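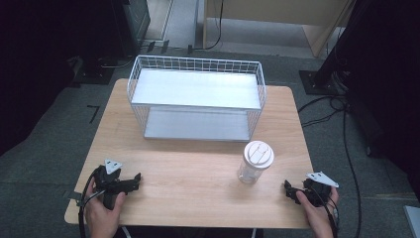 木製の天板の上に置かれた、白いワイヤーメッシュの二段棚と、ふた付きの透明なプラスチックカップ

卓上棚

卓上棚(たくじょうだな)は、机、調理台、カウンターなどの水平な面の上に置いて使う小型の棚の総称である。床に置く棚や壁に固定する棚と区別してこのように呼ばれる。机上棚、卓上ラックという名称も使われるが、意味の違いは明確ではない。

概要

卓上棚の主な目的は、限られた面積の上の空間を利用することである。机の面に物を直接並べると、置ける量は面の広さによって決まる。棚を一つ置くと、棚の下と棚の上の両方に物を置くことができる。このため、台所が狭い住宅や、学生の部屋、小さな店の会計台などでよく使われている。

多くの製品は二段または三段である。四段以上のものも存在するが、重心が高くなるので、背面を壁に付けて使用することが勧められる。

構造

卓上棚の構造は、大きく分けて板式、線材式、組合せ式がある。

板式は、側板と棚板を組み合わせたものである。表面が平らなので小さい物を置いても倒れにくいが、空気が通りにくく、湿気の多い場所では棚板が反ることがある。

線材式は、金属の線を溶接して格子を作り、これを側面や棚面に使うものである。軽く、向こう側が見えるという利点がある。一方、格子の間隔より細い物は落ちることがあり、底の小さい容器は傾きやすい。

組合せ式は、側面を線材、棚面を平らな板とするものである。側面の格子を上段の棚面より高く伸ばした形は、物が横に落ちるのを防ぐ柵の役割をする。この柵は「立ち上がり」と呼ばれる。立ち上がりが低すぎると背の高い瓶には効果が少なく、高すぎると横から物を取り出しにくくなる。

材料と表面処理

線材には鉄またはステンレス鋼が使われる。鉄の場合は、さびを防ぐために粉体塗装またはめっきを行う。白色の塗装は汚れが見つけやすいという理由で台所用に好まれるが、角の部分の塗膜がはがれると、さびの色が目立つ。ステンレス鋼は塗装を必要としないが、価格が高い。

溶接点は線材式の弱い部分である。塗装が溶接点の内側まで届かない場合、そこからさびが始まることが多い。水で洗った後は、溶接点に残った水を布で取ることが望ましい。

普及の経過

卓上棚の原型は、帳場や書斎の机に置かれた木製の小棚であると考えられる。線材を使った製品が家庭に広がったのは、溶接の自動化によって価格が下がった後である。

港町プラルホルム(Plarholm)の家具製造業者ムルタリ(Multari)は、線材式の卓上棚を早くから家庭用に販売した業者の一つである。同社の最初の型は、もともと船の調理室のために設計されたもので、揺れに備えて四方に立ち上がりがあった。家庭用に改める時、前面の立ち上がりは取り除かれたが、側面と背面のものは残された。初期の型録には12種類の寸法が載っている。

その後、ロサレス(Rosales)が棚板を取り外して洗える型を発売した。この型は、棚板の四隅を格子に掛けるだけの簡単な構造で、工具を必要としなかった。後に食器用品の系列「クリヴィン」(Culivine)にも同じ方式が採用され、同系列の卓上棚は16品目になった。

寸法

寸法の統一された規格はない。ムルタリの標準型は幅53センチメートル、下段と上段の間隔が17センチメートルである。この間隔は、一般的な湯のみや小さい缶を下段に入れることを考えて決められたという。皿だけを置く場合には間隔が大きすぎるため、皿専用の低い型も作られた。

奥行きは、置く台の奥行きより小さいものを選ぶのが普通である。棚の一部が台の縁から外に出ると、脚の位置によっては安定が悪くなる。ただし、脚が全部台の上にあれば、棚の縁が少し出ていても使用できる場合がある。

使用上の注意

重い物は下段に置き、軽い物を上段に置くことが基本である。耐荷重は棚全体の値と一段ごとの値が別に表示されることがあり、両方を守る必要がある。ガラスや塗装された台の上では、脚の先にゴムの覆いを付けて傷を防ぐ。覆いは消耗品であり、硬くなったものは滑りやすい。

火を使う器具の近くでは、樹脂の棚板を使った製品は変形するおそれがある。

関連項目
棚
水切りかご
食器棚
粉体塗装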